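Folding Width, Shelf Depth and the Brown Cloths

Aug 14, 2021

Filed under: laundry, storage

The linen shelf in the hall is 300 mm deep. Most of what I fold for it comes out deeper than that if I follow the usual method of halving the cloth until it looks small enough. Halving gives you whatever dimension the manufacturer gives you, divided by two, and the shelf has no interest in that number.

In January I replaced the old mixed pile with plain cloths from Vasilakis, all one dark brown. They are sold as 76 cm square. Mine came out of the first wash slightly under that, and no longer quite square, so I now measure after washing and treat the label as an upper limit.

The procedure I have settled on:

Lay the cloth flat and smooth it from the middle outward. Pull the corners last.

Fold the far edge toward you, stopping short of the near edge by the width of a finger. The layers take up length at the bend, and a cloth folded exactly edge to edge tends to creep past itself by the final fold.

Fold in from the sides. Press along each crease with the flat of the hand before starting the next one.

Turn the stack so the longest closed edge will face out of the shelf.

The last step does more for the look of the shelf than all the others. A closed edge is a single rounded line. Open edges show every error made earlier, and with a dark cloth the lower layers read as separate strips even when the mismatch is small.
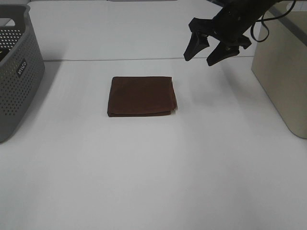
Vendero commented under my previous post that the sliver of lower layer sticking out at one side comes from the second fold and never from the last, and that the cure is to open the cloth up completely and start again, as tugging the strip only moves the error to the opposite corner. I tested this over 2 loads of washing and agree with the first half. On the second half I am less strict. If the overhang is on the side that goes to the back of the shelf, I leave it. If it is at the front, I refold.

A flat stack, wider than it is deep, is the shape I want. It sits under its neighbors without rocking, and the pile stays level to a height of 7 cloths. Past that the thicker side, where the bends are, starts to lift and the top ones slide toward the wall. Alternating the direction of every other cloth fixes the lean but puts open edges at the front again, so I keep the piles short.

Surface matters too. I used to fold on the bed, and the mattress gives under the hand just where the crease needs pressure. A smooth, hard tabletop is better in every respect except that the cloth slides when you pull a corner. Hold the opposite corner down with the other hand.

I also bought a folding board from Petix. It produces a very regular rectangle — for shirts. With a square cloth the side panels are too narrow and the result is a long strip that needs another fold by hand, which defeats the purpose. The board is now behind the ironing table.

Next I want to try the same folds on the Grustau bath towels, which are thicker and will need a larger allowance at the first fold.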